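Wanted: People to Read Official Travel Schedules and Doubt Them

Last updated: January
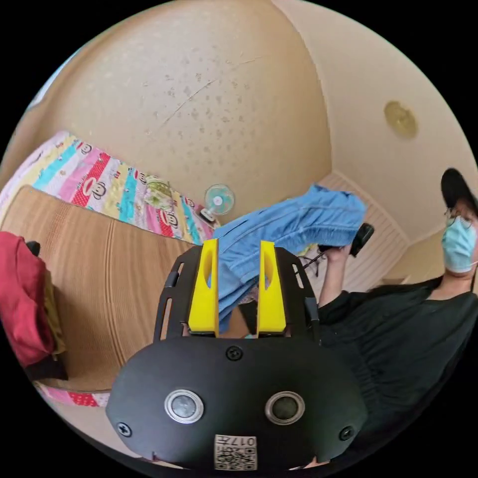 The Paterson desk at Flurkent needs up to 4 paid readers to check what government offices say about who went where, who met whom, and who stayed home. We have 931 public statements about foreign trips by ministers, spouses and senior aides, and we don't believe all of them. You can do the work from a small bedroom if that's what you have, and most of our current readers do. Shanti Kandpal runs the project. She spent years on the diplomatic beat and has heard "a scheduling conflict" more often than she cares to remember.

The job is dull in places. You take a statement, find the guest lists, press pool notes and host country releases for the same dates, and write down where they agree and where they don't. Of the statements we have, 795 have been through a first pass. The rest haven't been touched. Everything gets a second reader, including Shanti's own work.

We are not looking for people who already know what the answer is. An aide who says a spouse "will not attend" may be telling the plain truth. A missing name on a dinner list may be a typing error. If you are sure that every absence hides a scandal, or that none ever does, please apply somewhere else.

You should read English well and at least one other language well enough to get through a ministry press release. A politics degree is fine but we don't give it much weight. Tell us about any work you've done for a party, campaign or embassy, paid or unpaid. It won't rule you out. Leaving it off will.

Pay is $200 per finished batch, and a batch takes most people two days. We won't call this a "flexible opportunity" - it's piecework, it ends when the statements run out, and there is no promise of a staff job after.

To apply, send Ritu Nishad one page on a public statement you once doubted, what you checked, and whether you turned out to be wrong. No cover letter. Applications close Friday at 5 p.m. Ximeng Li will send a short paid test to anyone we want to hear more from.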